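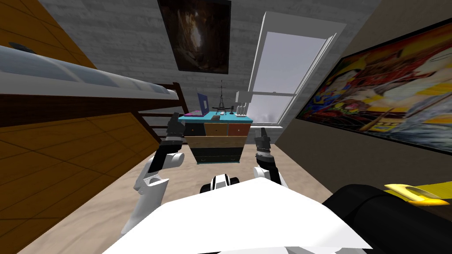 Warum fährt Dagdag nach dem Einschalten erst beide Arme hoch, bevor er irgendwas anderes macht?

Weil er in der Grundhaltung die Unterarme vor dem Bauch hat und beim Losfahren sonst mit den Greifern an allem hängen bleibt, was niedriger ist als eine Tischkante. Mit den Armen oben kennt die Steuerung außerdem alle Gelenkwinkel und muss nicht raten.

Drucken | Als E-Mail senden

Werkstattbuch Udeck, 22.09.2020

So, jetzt erst mal aufschreiben, bevor ich es wieder vergesse. Die Frage oben kam von Delphine, und die Antwort gehört eigentlich in die Anleitung, aber die gibt es noch nicht (ja, ich weiß, seit Januar versprochen).

Heute also fast nur Simulation. Das Dachzimmer ist in Namari drin und läuft flüssig, auch mit Kopfkamera. Die Schrägen machen mir mehr Arbeit als gedacht! Im freien Raum heben die Arme sauber an, aber sobald er näher an die rechte Wand rückt, meldet die Kollisionsprüfung Alarm, obwohl da noch Luft ist. Die Hüllkörper um die Unterarme sind viel zu dick. Hab sie von 28 auf 17 Millimeter Zuschlag runtergesetzt, seitdem ist Ruhe. Desmond meint, das sei zu knapp für die echte Hardware, weil unsere Ellbogen Spiel haben. Da hat er leider recht, also bleibt der kleine Wert vorerst in der Simulation und sonst nirgends.

Kommode: Die ist für den ersten Greifversuch gesetzt. Teal obendrauf, vorne in der oberen Reihe drei Schubladen in Dunkelblau, Holz und Rostorange – die Farben sind super, damit kann ich die Schubladen per Farbfilter auseinanderhalten und muss noch kein richtiges Modell anlernen. Bei der dunklen Partie weiter unten wird das schwieriger, da säuft mir der Filter ab. Der kleine Eiffelturm auf der Kommode ist als Greifobjekt vermutlich gemein, oben dünn und unten breit. Delphine will ihn trotzdem als Erstes probieren. Ich wette auf Umkippen (Einsatz: ein Kuchen).

Dachfenster: Das helle Glas haut mir die Belichtung der virtuellen Kamera durcheinander. Wenn der Kopf nach rechts oben schwenkt, regelt sie runter, und die Kommode wird zu Matsch. Belichtung jetzt fest eingestellt, automatische Regelung aus. In der echten Werkstatt wird das so nicht gehen, bei uns wandert die Sonne über den ganzen Tisch. Merken!

Zum Greifer selbst: zwei Finger, wie gehabt. Die Schließgeschwindigkeit war viel zu hoch, ich hab die Rampe auf 2000 Millisekunden gestellt, und jetzt sieht es endlich nach Zupacken aus und weniger nach Mausefalle. Mit dem alten Zerus-Treiber ging das übrigens überhaupt nicht, der kennt nur auf und zu. Wer den noch auf dem Werkstattrechner hat: bitte runterwerfen, Version 7 von unserem eigenen nehmen. Liegt im gemeinsamen Ordner unter »Greifer neu«. Nicht unter »Greifer neu neu«, das ist mein Bastelstand, und der linke Arm dreht darin falsch herum.

Noch offen:
– Teppich hat in der Simulation praktisch keine Reibung, Dagdag rutscht beim Bremsen nach. Werte suchen oder selber messen.
– Desmond druckt neue Fingerkuppen, diesmal weicher. Bitte erst einen Satz, dann testen, dann den Rest.
– Kabel am linken Ellbogen der echten Maschine scheuert immer noch. Gewebeschlauch ist bestellt.
– Not-Aus an die Tischkante schrauben, der rollt sonst wieder irgendwo unter der Werkbank rum.

Nächstes Mal fange ich mit der rostorangen Schublade an, rechter Arm, langsam, und lasse den linken oben geparkt.

Drucken | Als E-Mail senden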